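Setting up a memory removal cell: notes for bench staff

At Umthorpe the Lobo cell now takes the memory out of desktop PCs before the boards go on to sorting. The bench job has moved from pulling parts to preparing cases and dealing with rejects. These steps apply to anyone rostered on the cell.

1. Disconnect the mains lead and open the side panel.
2. Clamp the case with the board facing the arm.
3. Check for cables lying over the memory slots. Tie back any that do.
4. Select the board layout on the panel. If it is not listed, send the case to the manual bench.
5. Close the guard and press Start.

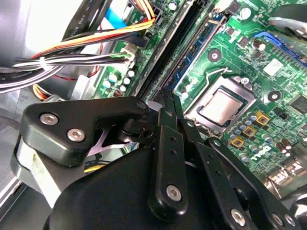

The grip force is set per layout and should not be changed during a shift. If the arm stops with fault 5, the module has not released. Open the guard, press both slot latches by hand and restart. After 2 faults on the same case, finish it manually and log the board number.

In March the cell handled 769 cases, of which 399 needed no help from the operator. The remainder account for most of the working day, so allow time for them when planning breaks.

Staff who previously did removal full time keep their grade. Layout teaching is a separate task and requires the Skernach course. Ask your shift lead for a place.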